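April 5, 2022

We have five weeks of club left before the May showcase, so I'm writing down where the table-clearing project stands. Mostly this is for Haiyan Wei, who missed two meetings, and for me when I have to write the report.

The task is the same one we picked in the fall. Plates are spread out on the table, and the two arms put them in the bin. The left arm takes the left side and the right arm takes the right side. Anything in the middle goes to whichever arm is free. That last rule has caused most of our trouble.

We did 34 practice runs this week. I logged all of them in the shared sheet, including the ones we stopped early. Eight of those ended with both grippers going for the same plate. The arms didn't hit hard, but the right one lost its zero position twice and Anqi Jia had to redo the calibration. She wrote the steps on the whiteboard and I copied them into the binder, under Jornari, which is what we named the right arm. The left one is Timelari. I was outvoted on both.

The fix we're trying is simple. Before an arm moves to a plate, it claims it, and the other arm has to skip that plate until the claim is dropped. Anqi wrote most of this in one evening. It works in the simulator. On the real arms there's a delay between the claim and the move, long enough that the whole thing looks frozen. I'd like to get that down before we show it to parents.

Grip is the other problem. A plate lying flat doesn't give the fingers much to hold. Coming straight down on the rim works sometimes. Coming in at an angle with one finger over the edge works more often, so we've been recording most of our demonstrations that way. Shiny plates are harder for the vision part. The black ones pick up reflections, and the detector sometimes splits one plate in two.

We also changed the layout we practice on. Through the winter we used plates that were all one color, and the model got lazy about it. Now we mix them: cream, black, amber, teal and blue, and a green one. The bin goes toward the back and stays there for the whole run.
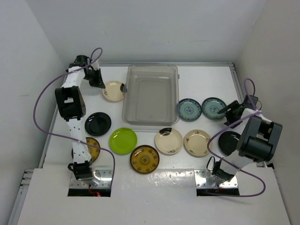 Cable slack still needs work. If the loops are too tight, the wrist can't reach the far plates, and if they're too loose, they lie across a plate and the detector misses it. Haiyan, you were going to look at clips for this. Please do, I don't have a better idea.

Things to finish before May:

- shorten the claim delay
- re-record the black plate demos with the lamp moved
- cable clips on both arms
- decide who talks at the showcase (not me)

The Indamance kids are bringing their sorting robot again. Theirs was fast last year. Ours is slow, and I'd still take slow if it gets every plate into the bin.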